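How to budget a home data collection kit with hand-held grippers

Quick version first. Count hands, count pads, then props. Most quotes I see skip the props and spares.

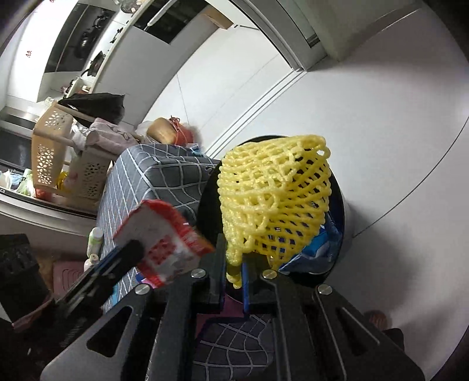 Posted by the Wasunlow build desk
Equipment planner

Step 1. Pick the gripper. We priced two options. Tirna pair, $1,002. Rirkier pair, $1,308, case included. Got the Tirna, put the diference into spares.

Step 2. Finger pads. Wear item, so own line in the sheet. Order 7 sets per pair up front, shipping on single sets is silly.
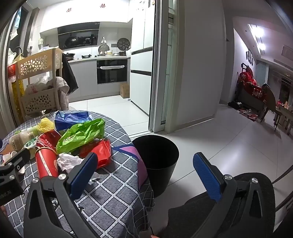

Tabletop setup with open jaws, bin beside the table.

Step 3. Props. Nearly free. Save packaging for a month: bottles, cans, cartons, crumpled bags. Get a mix of stiff and floppy. Only thing worth buying is duplicates of stuff that crushes. 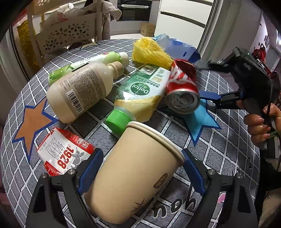
Paper cups especially, buy a sleeve. Put down a line for storage too, a couple of crates will do.

Step 4. Second operator. Two people on one table means 2 grippers, double the pads and another cable run. Budget it now, adding it in September cost us a seperate order from Boateng and a second delivery fee.
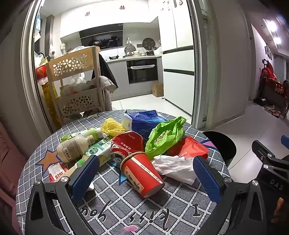

Mixed pile on the checked cloth: cup, can, bottles, bags.

Step 5. Total it, add shipping, get the quote in writing. Check return terms before you pay. Screws and a driver go on the same order.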